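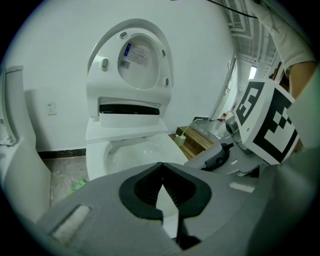
Marietjie Pillay had sold toilets for 12 years before anyone asked her to sit in a room and listen to one. The request came from Mr. Koyama, who owned Dusden and had his office over the warehouse. A customer had returned a Patora, the model with the heated seat, and written on the form that it hummed at night. Marietjie found it already set up against the white wall in the back room, lid raised, the product label still stuck to the underside with its blue block and its little barcode. A second toilet stood to the left of it, with an outlet between them. She sat down on the slatted bench and put her bag by her feet.

"How long do I stay?" she asked.

"Until you hear it," Yasuo Koyama said. "Or until 10. Then you can write that you didn't."

He went home. The corridor light stayed on.

For the first hour she heard the building. Water moved in the pipes overhead and a truck backed up to the bakery across the street. She ate half a sandwich and read the customer's form again. The customer's name was Minoru Sekiguchi. He had paid 800 dollars extra for the installation and had kept the toilet for 14 days. In the box marked Reason for Return he had written, in small capitals, HUMS. Under that, in ordinary handwriting, he had added: It is not loud. My wife used to hum and it is in the same key.

Marietjie had missed the second part in the afternoon. She had only looked at the box.

She called the number on the form. It was twenty past eight, which seemed all right.

"Mr. Sekiguchi, this is Dusden. I'm sitting with your toilet."

He took a moment. "Is it doing it?"

"Not yet. When does it start?"

"After nine, usually. Once the seat has been warm for a while." He coughed. "I told the other person I didn't want a new one. Did they write that down?"

She turned the form over. The back was blank. Tatsuya Fukuda had taken the return, and Tatsuya wrote down as little as he could.

"They must have left that off," she said. "What did you want?"

"I wanted somebody to tell me it was really making a noise. My daughter came and listened and said there wasn't any. Kanako is a sensible girl. She's a Furukawa now, they're all sensible. So I thought, well, send it back and let them find out."

Marietjie said she would call him either way. He said he would be up.

She walked the corridor twice to keep awake, then came back and sat down again. The bakery truck left. At ten past nine she noticed that she was tapping her foot, and she stopped, and there it was – a thin, steady note, lower than she had expected. She leaned in. It was coming from the back of the housing, behind the dark slot. She put her hand flat on top and felt it in her palm. When she took the hand away she could still hear it.

It was probably the fan. A loose screw, or a bit of packing foam left in at the factory. Aoki in repairs could fix it in five minutes.

She filled in her part of the sheet. Fault confirmed, 9:10 p.m., low hum, rear housing. In the space for Action she wrote Repair, and then held the pen over the word for a while. She crossed it out and left the space empty.

Then she called him back.

"I hear it," she said.

"You do?"

"Yes. Very clearly."

She held the phone down next to the housing so he could check that it was the same one. He didn't say anything, and she kept it there until her arm got tired.

"We can fix it," she said when she had the phone to her ear again. "Or we can bring it back the way it is. The van's out your way on Tuesday."

"Tuesday would be fine," he said. "In the morning, if they can. The way it is."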